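4.3 Recording a Scooping Session

This section covers recording with the Wultus stereo head and one Kwofie arm. Complete the calibration in 4.2 before you start. The Gradavau training scripts reject any session that has no calibration file.

1. Close the curtains on the back and sides of the table. Stray light from windows shifts the stereo match and spoils the depth estimate over the litter.

2. Place the waste bin to the left of the tray. Fit a liner and open the lid fully.

3. Fill the tray with litter and level it by hand. Do not shake the tray, as this brings the coarse grains to the top.

4. Set the scoop handle in the gripper and close the gripper at low force. Check that the blade does not turn when pressed with a finger.

5. Start the recorder and wait for both views to show a live picture. Move the arm to the start pose.

6. Run the episode. Each episode is limited to 35 seconds. Press Stop early if the scoop touches the tray wall twice.

7. Mark the episode as kept or dropped. Level the litter again before the next one.

Note: The left and right views are saved side by side in a single file. Do not crop or split the file by hand – the loader does this on import.

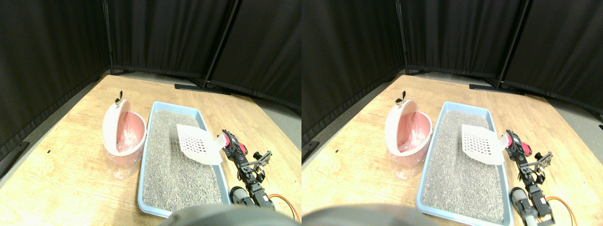
Caution: Keep the motor cable clear of the tray and the table edge through the full range of travel. A snagged cable can pull the arm off its pose without raising a fault.

4.3.1 Reference Result

The Koltley baseline policy was trained on 2,086 kept episodes recorded with this procedure. It takes both views as input and predicts the scoop pose and gripper command. Training on the left view alone gave more missed entries into the litter, mostly at the far end of the tray. For new sites, record at least 2 full sessions before fine-tuning, and keep the second one out of the training set for testing.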